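07/06/2019

I have been meaning to write about the fruit bowl situation since February, when my mother-in-law's big blue bowl finally met the kitchen floor. It was nobody's fault and I have promised not to say whose elbow was involved. It had sat in the middle of our table for as long as we've lived in this house, and it held everything: apples, keys, a tape measure, the dog's flea tablets, and at the very bottom usually one lemon that had turned to stone.

So for a while we had no bowl, and the fruit lived in its paper bag on the counter, and let me tell you, a family will not eat fruit out of a paper bag. I don't know why this should be. It's the same apple! But if it's in the bag it is groceries, and if it's out on the table it is a snack, and my kids (and my husband, who is forty-six) can't seem to make the leap from one to the other.

My friend Griet Baert was the one who talked me into wire. She has used wire baskets for everything ever since she moved to Privcombe – onions, mail, mittens, those little packets of soy sauce – and she swears by them. Her argument is air. A deep bowl keeps everything snug and a bit damp, and the piece of fruit on the bottom is the one that goes soft, and you find out about it with your thumb. In a wire basket the air comes in from all sides, underneath too, and you can see what you've got before it becomes a problem.

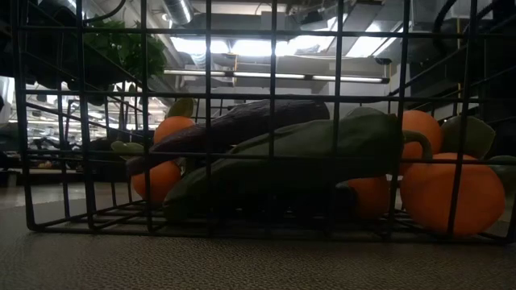
Air is a good argument, but the thing that really won me over was being able to look in from the side. When I'm sitting down with my coffee I'm more or less at basket height, and with a bowl all I ever saw was bowl. With a black mesh one I see the whole pile through the little squares, right down to whatever is sitting on the bottom. I've gotten very fond of orange and dark purple together, too, which I would never have put on a wall or a sofa. An eggplant lying slantwise across the top of a green pepper, with oranges tucked in wherever there's a gap, makes me want to cook something, and the fruit and vegetables there aren't even real! Artificial produce has a bad name, I know. My grandmother had wax grapes with dust in every crease and I was not allowed to touch them. But I've come around to it for a shelf or a hallway table, or for trying out an arrangement before you spend money at the market. The leaves help a lot. An orange with a bit of green sticking up beside it looks like somebody just brought it in from the yard.

For the kitchen table, though, we use the real thing, and after a few months I have some habits that seem to work for us.

Heavy things go in first. I know that sounds obvious, but I unpack groceries the way they come out of the bag, and for years that meant pears under potatoes. Now I stop and put the big oranges and the peppers down on the wire, and anything that bruises goes on top. Soft peaches don't go in at all. The wire leaves marks on them, like a waffle, and they sulk. I lay a folded dish towel in the bottom if we've got plums.

Tomatoes get their own plate. Bananas hang on a hook by the window, and the hook was a present from our neighbor Gyula Gulyás, who made it out of an old coat hanger and is quite rightly proud of it.

I also don't fill it to the top anymore. I used to think a full basket looked generous, but a full basket means no one ever gets to the bottom layer, and there's your stone lemon again. I'd much prefer to go to the store a second time. If there's a gap by Thursday I let there be a gap.

Cleaning is the one place where the old bowl was better, I'll admit that. A bowl you wipe. A wire basket has all those crossings, and onion skin gets into every one of them. I give mine a shake over the sink, then a go with an old toothbrush and dish soap, and I dry it straight away with a towel so it doesn't drip all over the counter. It takes up to 5 minutes and I do it about as often as I should, meaning less.

Next I'd like a smaller one for garlic and shallots, if I can find one with squares tight enough that the shallots stay in. Griet says to line it with a coffee filter. I'm going over to her place on Sunday to look at hers, and I'm bringing the plums.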